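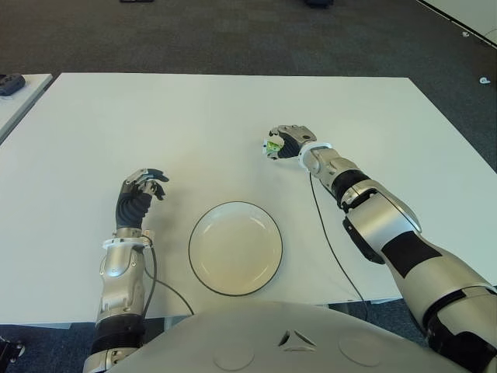 White plate on a white table: keep the dark rims or go coloured?

Home and Table > Tableware and Linen
Started by lowtide_jen, Tue 2 December
678 views

lowtide_jen
I have to pick plates for the shared lunch room at Skerkero and I keep going back and forth. The table is white, big and rectangular. The plate I'm trying is round, white and fairly shallow, with a thin dark line around the edge. It's from the Dravness range. I was going to get plain white, but the shop was out and I brought this one home as a test.

Carpet under the table is dark grey. I can't change the table or the carpet. I can change plates, mats and whatever goes on the walls. Budget is $2,000 for the lot, and that has to cover bowls too.

Question is whether the rim is enough or whether the whole thing looks washed out. My sister says get blue ones and be done with it.

Murray_K
Keep the rim. Plain white on white is a pain at clean-up, people walk straight past a plate sitting at the far end. We had plain white at Lins for years and were always going back for one more after the dishwasher was already running.

pantrymoth
Disagree with Murray. Rims wear. I had a set with a painted black line and after two winters the line was grey in patches, and then the plates looked dirty when they were clean. Check whether the colour is under the glaze. Run a fingernail across it, and if you can feel an edge, it's probably on top.

lowtide_jen
Ran a nail over it and I can't feel a step, so I'm hoping it's under. It's a narrow line, not a band. With the plate near the front of the table you can pick out the outline easily enough, and the dark line goes with the carpet, which I hadn't thought of when I bought it.
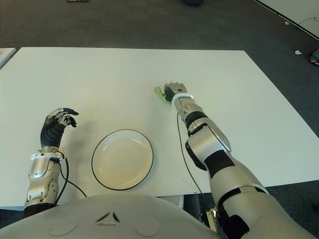 Fletcher Gilchrist
I'd go the other way and fix the table first. A runner or a set of charcoal mats costs very little and then any plate works. Floscombe do a wipe-down mat in charcoal and one in a sort of oatmeal. The oatmeal marks. Don't buy it.

pantrymoth
Mats in a lunch room end up in a pile with crumbs between them. Who is wiping 39 mats?

Fletcher Gilchrist
Then do a runner down the middle. You still get some colour and there's only one thing to wash.

lowtide_jen
39 is close to how many we seat, funnily enough. I don't want mats for that reason. A runner might work but people push them about.

Murray_K
They do. Ours lived on the floor.

quietkettle
What are the walls like? If they're white as well I'd put the colour there and leave the table alone. Plates get broken and replaced, a print stays up.

lowtide_jen
One's white, one's very dark, and it's bright in there. I've been thinking of something in dark green or rust. 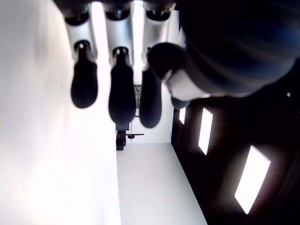
White wall, pale grey floor

quietkettle
Yes, that wall could take something large. One big print, please, not a row of small ones. Rust would go with the dark grey and won't argue with the black line on the plate.

pantrymoth
Green shows less dust. Otherwise I agree with quietkettle.

Murray_K
Still voting for the rim. On the shallow shape though, do people have soup? Ours slid gravy over the edge every time someone carried one back from the counter. Get the bowls in the same order so the whites match. I bought bowls in July, a few months after the plates, and they were noticeably creamier.

lowtide_jen
Good point about the whites. The inside of this one looks a bit warmer than the table in some light. I'll see if the shop has a bowl out so I can put the two side by side. 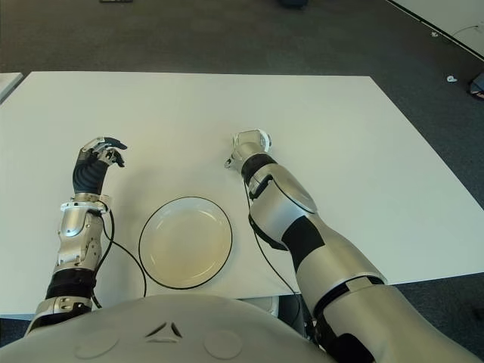 Alcides Pacheco
Moderator, Tableware and Linen

Moved this over from General as it has turned into a plates thread. Speaking for myself, I'd keep the dark rim and skip the mats. Buy spares on the first order, as rimmed patterns get dropped from ranges more often than plain ones do. Ask the shop if the plates are rated for a commercial dishwasher too, and get the answer in writing. Links to shops go in the sticky, thanks.

Fletcher Gilchrist
Fair enough on spares. I still think a white plate on a white table looks like a hospital.

lowtide_jen
Noted, Fletcher. I'm going with the rim, matching bowls and 2 spare boxes if the money stretches. The print will have to wait till the plates are paid for. Will post again when the bowls come.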